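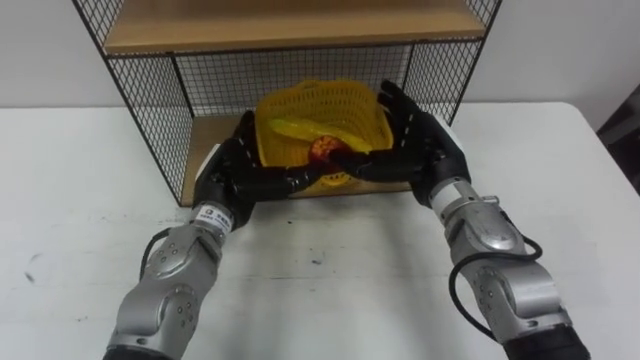

Birhane room, shelf corner. Quick page so people stop asking me which basket goes where. Will sort the captions properly when I get a minute, Kedir has the rest of the pictures and he's out until next week.

The shelf is the Flondix one – black wire mesh, light wood boards. Sits on the white table, against the wall. Basket lives on the lower board, fruit in the basket. Ebise Gudeta picked yellow, I wanted grey, she was right.

Paid 17 for the basket and the fruit together at Istow, shelf was extra. The basket rim flares out a bit so check your gap before you buy the same one. Ours goes in fine if you keep it straight. 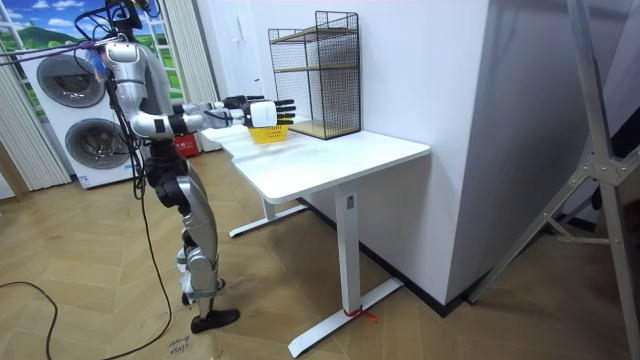

Desk next. It's a sit-stand one, white top, rounded corners, T legs. We tried three spots for it and the one by the partition won. Floor is wood so put felt under the feet if you move it, pleae. Ebise has a bag of pads, 16 left last I looked.

Also the shelf is not screwed to anything. Lift it, don't drag it.

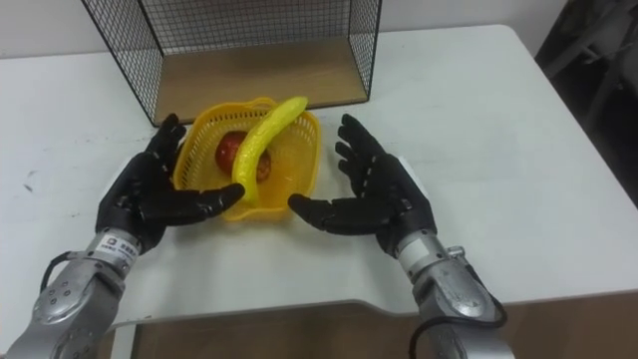 STONGATE, 18th October – Banana and apple, both in the basket, basket out on the table with the shelf behind. Same fruit as before, the lemon is still missing. If it's in your bag just bring it back, no questions.

Kedir Jemal wants a second basket for the upper board. Fine by me, but same yellow or it'll look a mess. Istow had around 20 of them, that was early October tho so ring first.
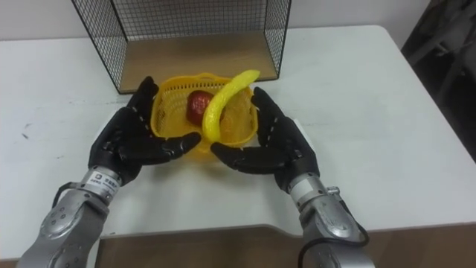 Cleaning – the lattice sides collect dust like mad. Warm water, old toothbrush, leave it upside down on a towel. The mesh on the shelf just gets a dry cloth. Dont use the spray on the wood boards, it left a mark on teh last set.

More pictures when Kedir sends them. Bigger copies on request, ask Ebise.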